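Home | Projects | Open Calls | Publications | Contact

Call for Participants: Sorting and Packing Tasks, Household and Shop Floor 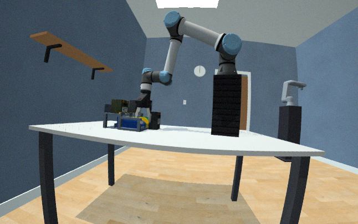

Can a machine put away groceries or pack a crate without help yet?

Under fixed conditions it often can, but success rates drop when items are soft, stacked at odd angles or partly hidden, and a person usually has to step in.

Cleminura is recruiting participants for a study that measures where that drop occurs. The work compares human and machine performance on the same set of chores: clearing a table, filling a crate, and returning boxes to a shelf. Results will be used to set task difficulty levels in the Wenent test suite.

What participants do

Each participant attends 2 sessions at the Koditz site. In the first, you carry out 12 short tasks by hand at your normal pace. In the second, you watch recorded machine trials of those tasks and mark the point at which you would have intervened. Breaks are scheduled between blocks.

Who can apply

Applicants must be over 30 and have regular experience of either housework or stockroom, packing or assembly work. No technical background is required. You must be able to stand at a table for the length of a task block and read on-screen instructions in English.

Terms

Participation is paid per completed session. Travel within the Koditz area is reimbursed on presentation of a ticket. Sessions run in August, with an evening slot on Thursday. Hand movements are recorded; faces are not.

To apply, use the form on the Open Calls page and state which type of work you do.

Related calls
Shelf Restocking Trials: Results Summary
Technician, Test Bench Maintenance (Riedl)
Laundry Folding Study: Closed
Wenent Task List, Revised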